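Ellholm dish rack and drip tray: a review after a full winter

Kitchen and home > Washing up > Reviews

I have not owned a dishwasher for years and the flat I live in now has no space for one. Everything gets washed by hand and left to dry at the side of the sink, so the dish rack is in use every day. The last one was chrome wire. It rusted at the joints and left orange marks on the worktop that took a lot of scrubbing to get off. I replaced it with the Ellholm in autumn and have now had it long enough to say what is good about it and what is not.

What you get

The Ellholm comes as a plastic rack and a separate drip tray with a short spout at one end. There is a cutlery cup in the box as well. No tools are needed and there is nothing to put together apart from clipping the cup on. The instructions are one folded sheet, mostly drawings, with the part number 3209 printed at the bottom. Keep that sheet. You need the number if you want to order a replacement tray, and it is not marked on the rack itself.

I paid 60 pounds for the set. That is a lot for a dish rack. The wire one it replaced cost a fraction of that, although it also lasted a fraction of the time I would have liked.

Size

Measure before you order. The rack fits on my draining side with a hand's width to spare, but the spout needs to hang over the edge of the sink, and on some sinks the raised lip will stop it. Mine has a low lip and it just clears. If yours is higher you will have to prop up the back of the tray, which I did in my last kitchen with a different make and which never felt steady.

The height is less of a worry. With dinner plates standing up it goes under the wall cupboards easily. A tall stock pot will not go in upright, but it won't in most racks.

Plates and bowls

Plates are what it does best. They stand straight, they don't lean on each other and water runs off both sides. Side plates are just as good. I can get a day's washing up for two people in without stacking anything on top of anything else.

Bowls are more hit and miss. Shallow pasta bowls sit well. Deep cereal bowls want to tip forward, and you have to find the right angle and put something in front of them. After a few weeks I worked out that they do better along the back row, and I now put them there without thinking. I would still have liked a wider gap somewhere for this.

Glasses and mugs

Mugs go upside down along one side and are fine. Wine glasses I don't trust to it. The stems have nothing to rest against, and I broke one in the first week by putting a pan in next to it. I dry those by hand on a cloth now. If you use a lot of stemmed glasses, the Sesance rack has proper hooks for them and would suit you better. It is longer, though, and takes up much more of the worktop.

Cutlery and small things

The cutlery cup is the weak part. It holds enough for one meal. The holes in the base are too big, so teaspoons with narrow handles slide through and stick out of the bottom, and chopsticks go straight through to the tray. I took the cup off after 3 weeks and use an old stoneware jar with a saucer under it. Sharp knives I wash and dry straight away in any case.

Lids, sieves and the grater go wherever there is room. Chopping boards stand up at the end if they are thin. My thick one is too wide for the gap and leans against the wall tiles instead.

Draining

The slope on the drip tray is slight but it works. After a big wash there is a thin line of water left at the far end, where the tray levels out, and that is all. In hard water this line turns into a crust of limescale if you leave it. I wipe it when I remember.

I also tried it on a bamboo mat without the tray, to see whether I could do without. The mat was soaked and started to smell. Use the tray.

Cleaning it

All racks get dirty and this one has a lot of corners. A brown film builds up low down where the plates touch, and a sponge doesn't reach it. What works is a bottle brush and hot water with washing-up liquid, followed by a soak in diluted white vinegar for limescale. I do this once a month and it takes as long as boiling the kettle and drinking the tea. Rinse well afterwards or the kitchen smells like a chip shop.

The plastic has not stained so far, even with curry and beetroot. It has picked up some fine scratches from the base of a cast iron pan. There is no rust, obviously, which was the main reason I bought it.

Compared with the others I have used

The Paiva folding rack is the one to get if you need to put it away between meals. It folds flat and fits down the side of a fridge. It holds far less and the hinges are stiff. I had one in a rented room and it did the job for one person.

The Sesance I have used at a relative's house. It is better for glasses and nicer to look at, but plates rattle about in it. It also costs more than the Ellholm.

Would I buy it again

Yes, if the price came down a little. I check now and then and in April the rack was on its own without the tray for a good deal less, but the tray is half the point of it. The User score on the shop's page stands at 86 out of 100, and most of the complaints there are to do with the cutlery cup – I agree with them.

Good: holds plates very well, no rust, drains properly.
Bad: poor cutlery cup, fiddly to clean, awkward with deep bowls and stemmed glasses.
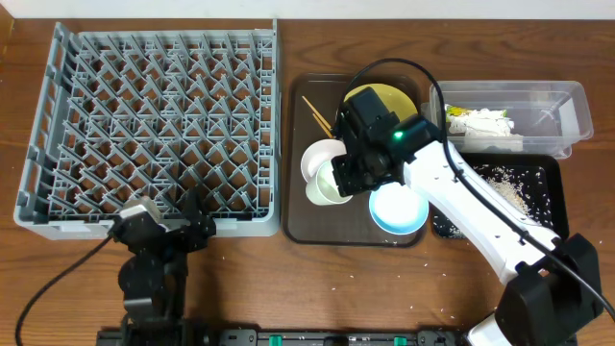
Grey plastic rack on a wooden table, with a brown tray, a yellow plate and chopsticks.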